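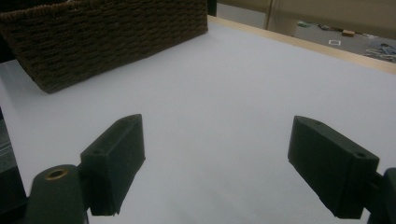
Flolden molded hangers, pack of 40
Reviewed by Kirsten Norðdahl, 2 Mar 2021

The Flolden is a one-piece plastic clothes hanger in pale gray, sold in packs of 40. It has slim arms, a fixed hook and no trouser bar. I bought one pack to replace a mix of wire and wooden hangers on a closet rail 80 cm long, and have now used them for 163 days. The pack was bought at the regular price.

Fit on the rail

The slim arms are the main reason to consider these. With wooden hangers the rail was full at the end of every wash cycle and shirts creased at the shoulder from being packed too tightly. The same clothes now hang with enough slack to slide one aside and read a collar label. Heavy coats take the space they always took, and no hanger will change that.

The hook goes over a standard round rail without force. It does not swivel. If your closet is deep enough for garments to face the door squarely, you will not notice. In a shallow closet, or on a hook behind a door, a swivel hook is easier to live with.

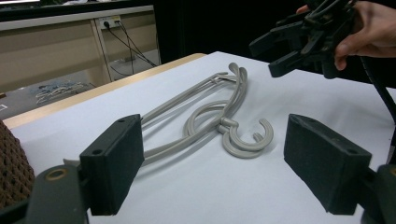
Black pads set wide apart; brown woven texture at far left.

Load

The printed limit is 2 kg. A denim jacket is well inside that and the arms stay level. A wet wool sweater is not a fair load for any hanger of this type, and I dried mine flat. I did hang one winter coat on a single Flolden for most of the test. The arms drooped visibly in the first days and then held. After the coat came off, they recovered most of their shape.

The weak point is the base of the hook. Two have failed there, both after being pulled sideways off the rail in a hurry. Lifting the hook clear before pulling avoids the problem. Oddur Laxdal, who shares the closet, broke one of them and considers the design at fault. I agree in part: a thicker root would cost very little plastic.

Surface

The finish is smooth. Cotton and flannel stay put. Silk, satin and wide-neck knits slide off, sometimes when the garment next to them is moved. There are no notches for straps. A rubber band wound around each arm fixes this, though it leaves a mark on light fabric if left over summer.

Mold seams were acceptable on most of the pack. A few had a raised line under the shoulder that caught on a fine knit, and I took it down with a nail file. 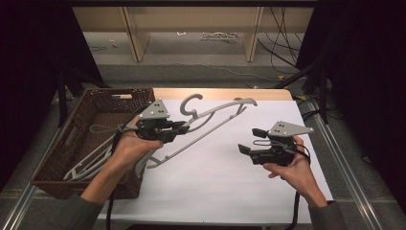
Compared with the Travotach

The Travotach is the obvious alternative. It has a swivel hook and shoulder notches, and costs more per hanger. It is also thicker, and on a short rail that matters more to me than the hook. For dresses and camisoles I would buy the Travotach. For shirts and light jackets, the Flolden.

Verdict

Recommended for everyday shirts on a crowded rail. Not suitable for coats, slippery fabrics or drying heavy laundry. Replacement hangers are not sold singly, so keep the spares.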